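The owner of Tierney, a two-room cleaning supply and housewares shop, keeps most of her opinions about sponges to herself until somebody asks. We asked on a Friday, before opening.

She started the business after several years buying for Grollex, a wholesaler that handled paper goods and mops. "Sponges were the thing no one wanted to be in charge of," she said. "They take up a lot of room and they don't cost much. I ended up with 80 kinds on my list."

The shop now carries far fewer. Last year she sold 1,541 of the plain yellow ones with a scouring side and 1,019 of the soft ones without. The rest is a mix of colors and shapes that customers pick up by hand.

"People squeeze them," she said. "So I leave some out on a table. You can't tell much through plastic."

Shape matters more than color, in her view. A sponge with a narrow middle is easier to hold when your hands are soapy. Color is for keeping jobs apart. At home she uses green for the counter and pink for the bathroom sink – her family has mostly learned this.

She is less patient about scouring pads. "A dark pad will scratch a glossy finish. I say that at the register every week, and every week someone comes back with a pan."

Containers are a newer interest. She wants something with an open top that can stand by a sink and hold a sponge or a brush, and she has been looking at wood-grain ones from Prustus. 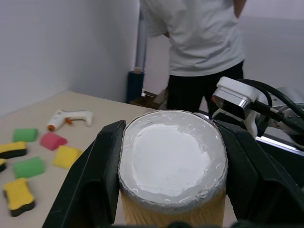
"The outside is what sells it, and the inside is what you live with," she said. She checks the rim first, for rough spots and flaking, and then how the inner surface has been finished. A chalky coating puts her off, as she expects it to hold stains.

She has turned down 2 containers so far and hasn't placed an order. Zernar, her other supplier, is due to send a price list in January. Until then the shelf by the register has dish brushes on it, and they are selling fine.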